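The Sirville Swap Shelf: Winter Letter

Bears, and what to do about them

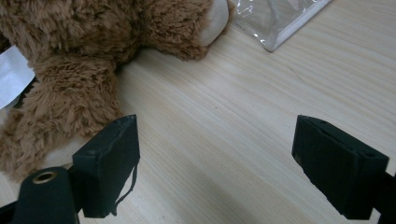
Marisol Mbeki would like it known that she has been giving soft toys to the Swap Shelf since it was one bookcase and a shoebox, that every one of them went out within the week, and that she doesn't see why a bear should now need paperwork.

The bear doesn't need paperwork. It needs a bag, a label and a going-over for loose seams, and most of that can be done at your own kitchen table before you come down Dascombe Street with it under your arm. I've been asked to set out the rules again. I thought I had set them out in April, but I gather April's letter was used by several households to wrap glasses.

First, the fur. A curly bear with a deep pile is a wonderful thing to hold and a terrible thing to inspect. It will hide a popped seam, half a cracker, a hair clip and most of a sticker until the exact moment a new owner sits down with it in the library foyer. Please part the fur with your fingers and go along every seam, especially under the arms and where the legs join. The foot pads are where a well-loved bear wears through first. If a pad has gone thin, say so on the slip. Thin pads are fine. Someone will patch them, probably Rosalind, who claims to hate sewing and has yet to let anybody else do it.

Second, washing. Surface wash unless the sewn-in label tells you otherwise. If the label has faded to nothing, assume the worst and use a damp cloth, a little dish soap and patience. Do not put a shaggy bear in the dryer. I say this as the former owner of a bear that went in looking like a poodle and came out looking like a doormat. It lives in my car now, on the back seat, where it frightens people at gas stations. Let yours dry flat on a towel, turn it when you remember, and brush the curls out with a pet brush afterward. A clean one, please. We had a rabbit last winter that was mostly beagle.

Third, bags. Clear ones only. People like to see what they're taking home, and so do we, after the business with the black trash bag, which I have promised not to bring up again. Squeeze the air out before you close it. A full-size bear in an unsqueezed bag takes up as much shelf as a microwave, and we have one of those already that we can't shift.

If your toy came with anything flat, such as a booklet, a certificate or a card with its supposed name and birthday, put that in a separate clear bag and tape the bag to the outside. Children will forgive a missing ear. They will not forgive a missing birthday. We learned this from the Haddad twins, who wrote to us. In marker.

Fourth, labels. Leave the sewn-in ones where they are. I know they stick out and I know they tickle, but snipping them leaves the next family guessing about what's inside. If you've already snipped one, write what you remember on the slip and don't embellish. "Washable, I think" is useful. "Heirloom quality" is not, and I can recognize your handwriting.

What we can't take: anything with a battery compartment you can't open, anything filled with beans that has begun to un-fill, and anything that talks. The talking ones are a personal rule of mine. I was alone in the storeroom one evening when something on the bottom shelf told me it loved me, and I went home without locking up.

Size limit is the same as ever: if it won't fit through the returns hatch, bring it to the desk, and if it won't fit on the desk, have a think about why you bought it.

On the matter of numbers, since the question keeps coming. The shelf passed on 3922 items this year, of which 1487 were toys. The rest was mainly books, jigsaws and fondue sets. I don't know where the fondue sets come from. Ilenska, the thrift place across the bridge, has asked us to stop sending them over.

Toys will be accepted until closing on 8 Dec 2023, and then the storeroom gets sorted for the giveaway. There's a limit of five per household, which I'm aware will disappoint the household that has been saving up. Slips are in the tray by the door. There are two pens, both attached to string, and I would like there still to be two of them in the new year.

Marisol has read this over and says the dryer part is exaggerated, since she has done it with three of hers on low and they came out lovely. She is bringing another one in shortly. It will be going through the same check as everybody else's.

Rosalind Mercado has asked me to add that she doesn't hate sewing, she hates brown thread, and could somebody please donate a spool.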